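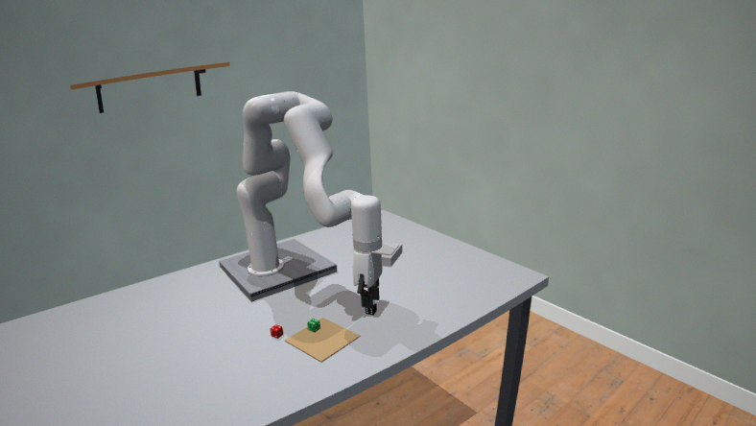

Minutes - software meeting, planning and perception
November 28, 2025
Present: Henk Wouters (chair), Aivar Jankauskaitė (notes), planning, perception, tooling. Apologies from the Jesent people, clash with their release.

Notes typed up fast, shout if anything is wrong.

1. Last minutes
Agreed. One correction from Henk: the Trurnora upgrade was put off, not dropped. Fixed in the wiki copy.

2. Names, for the new starters
Asked for again so here they are. Tufa = the planner. Trurnora = the simulator layer plus scene loader. Jesent = perception, cube and board poses. Wiltumetti = the customer, wants the cube task running in sim before we touch their cell. Please stop calling the whole lot Tufa in tickets.

3. Cube task in sim
Target is still red cube onto the tan board, next to the green one, arm back to home, nothing knocked. Batch from this week: 233 runs, 176 finished clean. Failures went through in the meeting, not all of them, ran out of patience.

Three kinds so far:
- planner gives up before the first move (most of them)
- grasp ok but cube put down across the board edge
- green cube nudged on the way in

Henk: the gap between the cubes is short in some layouts and the open fingers have to fit somewhere. Wants the planner to try the grasp turned by 90 degrees before reporting no solution. At the moment it tries the one orientation and stops. Aivar thought this was already in. It is in, behind a flag, flag is off in the batch config. Some groaning.

Agreed: flag on by default, rerun the same seeds so the numbers can be compared. No new seeds until that's done.

4. Collision model
Grey box at the back of the table. The loader draws it but the planning scene didn't have it, so Tufa was happily planning the wrist through it. Found by tooling when they diffed the two scene files by hand. Nobody had a check for this.

Tooling will write one: load both, compare object names and poses, fail the build if they differ. Discussion about tolerance, went on too long. Start with exact match and loosen if it's noisy.

Base plate sits at an angle to the table edges. Old config assumed square on. Rotation is now read from the scene file and the hard-coded one is deleted. Perception had a copy of the same number in their transform tree, also to be deleted. If anyone else has a copy, own up now.

Shelf on the wall: leave it in the collision scene. Slight cost to planning time, but Henk doesn't want a scene that differs from the render again. Fine.

5. Perception
Jesent poses good on the green cube, jumpy on the red one when the arm's shadow moves over the table. Jump is mostly in yaw. Question was whether it is the shadow or the light specks on the faces confusing the face matcher. No answer yet.

Proposal to switch shadows off in the renderer. Henk against, the customer's cell has lights and an arm in it so there will be shadows. Compromise: shadows stay on for all reported runs, one debug batch with them off to see which it is. 1000 frames, cubes not moving, arm going through its usual path. Compare yaw spread with and without.

Board detection ok. One odd case where the board corner was reported twice and the filter averaged them, so the place target ended up off. Should reject not average. Ticket exists, no owner, now has one (see actions).

Also asked: can perception send a confidence with each pose. Yes, it already does, planning throws it away. Planning to stop throwing it away. What to do with a low value not decided, probably wait and look again before moving.

6. Control
Short item. Gripper fingers go very low over the table top at the grasp pose. In sim a light touch is harmless, on the real arm it won't be. Agreed a minimum height in the controller as well as the planner, so that a bad plan gets stopped even if it gets through. Value to come from the control side, they want to look at the finger model first. The tip in the collision mesh is a plain block, good enough but should be checked against the visual one.

Joint speed at the end of the approach still steps slightly when control hands over from the trajectory to the servo loop. Shows in the plots as a kink. Aivar has a patch, blends the two over a few cycles, wants a review before it goes near main.

7. Tooling
Replay viewer now loads a failed run straight from the log, with the planner's last tree drawn over it. Well liked. Crashes if the log has no perception messages in it. Known, fix is small.

Log files too big. Agreed to stop recording the rendered images by default and keep them only for failed runs. Perception asked for a switch to turn it back on, ok.

Build is slow again, somebody added the full mesh tests to the quick set. Move them back to the nightly.

8. Wiltumetti
They have asked for a demo. Henk said May and will hold to it. They want to see the sim first then the cell. They also asked if more cubes are possible, answer for now is two cubes one board, anything else is a new peice of work and gets its own estimate.

Need a one-page note on how the clean-run figure is worked out, as they'll ask. Clean = placed fully on the board, green cube not moved, no contact with the table, home reached. Planner giving up counts as a failure, no arguing it out of the total.

9. AOB
Scene file naming, put off again.
Review queue is long, everyone to take two before the next meeting please.

Actions
- Planning: rotated grasp flag on, rerun same seeds
- Planning: use pose confidence, write up options for low values
- Tooling: scene compare check in the build
- Tooling: viewer crash, log size, mesh tests back to nightly
- Perception: shadow on/off batch, yaw spread
- Perception: reject doubled board corner, delete old base rotation
- Control: minimum height value, check fingertip mesh
- Aivar: blend patch up for reveiw
- Henk: note for Wiltumetti on the clean-run figure

Next meeting same slot, same room, Henk to send the invite.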